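Standups, again

28 September 2022

Quick one because I have a release branch to babysit and the pipeline takes forever.

So we killed the daily standup on the Brelta team. Two weeks in now. Chia-jung asked me to write up how it's going and I said sure, then didn't, so here goes, typed between builds.

Why we stopped

Mostly it was me. I kept zoning out. Fifteen minutes on the calendar, closer to half an hour once Bheki and Oratile got going about the import job. Good conversation! Wrong room. The front end folks sat there on mute doing their email and I don't blame them one bit.

And the updates themselves. "Same as yesterday, still on ticket 1322." I heard that sentence for so long I started hearing it in the shower. Ticket 1322 was the address cleanup, if you care. It was stuck on a question for the Dendeo people and we all knew it was stuck and we all said so every morning and no one called Dendeo.

What we do now

Written note in the team channel before lunch. Three lines max. What moved, what's stuck, who you need. If nothing moved, say nothing moved. No stickers, no threads longer than a screen. If it needs a thread it needs a call, and the call is just the people in it.

Then one real meeting, mid-sprint, with the board open. We do the ugly stuff there. Re-estimate, drop things, argue about what "done" means for the Eder screens (still not settled, Miroslava has opinions, so do I).

What got better

Blockers. Weird but true. When it's written down with a name on it, somebody picks it up. 1322 got unstuck the second day because Lizelle read the note, happened to know the right person, and sent one message. One.

Also mornings. I get a whole morning! I wrote tests. On purpose.

What got worse

New people. Oratile only joined in the summer and told me straight out that the standup was how she learned who did what. Now it's a wall of text from names she half knows. Fair point and I hadn't thought of it at all. We're trying pairing, 2 hours, different person each week. Too early to say if thats enough.

And the notes are drifting already. Mine was one word on one day last week. The word was "merging". Bheki replied "same".

I miss the dumb chatter a bit too. You'd get the weather, somebody's cat, who was on a train. None of that fits in three lines and I'm not going to make a channel for it, we have one, it's dead.

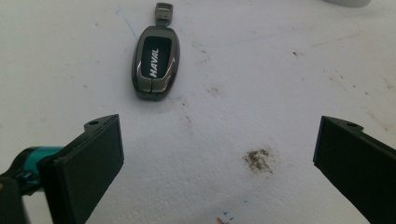
Stuff people asked in the comments last time

Are you still doing Scrum then? Don't know. Don't care much. We plan, we build, we show it, we talk about what went wrong. Call it what you like.

What does your manager say? Lizelle was fine with it so long as she could still see the board. She reads the notes on her phone. I think she likes it more than we do.

Would this work for a bigger team? No clue, we're small. My friends over at Rinis tried it and went back to standing up inside a month, but they had people spread over a lot of time zones and I think the notes just landed at bad hours for everbody.

Do you use a bot? Tried one. It nagged. Turned it off.

Next retro we vote on whether to keep it. I'm voting keep, but with a proper call once a week for the new folks. Chia-jung wants the old standup back with a hard timer. We'll see.

Build's green, gotta go.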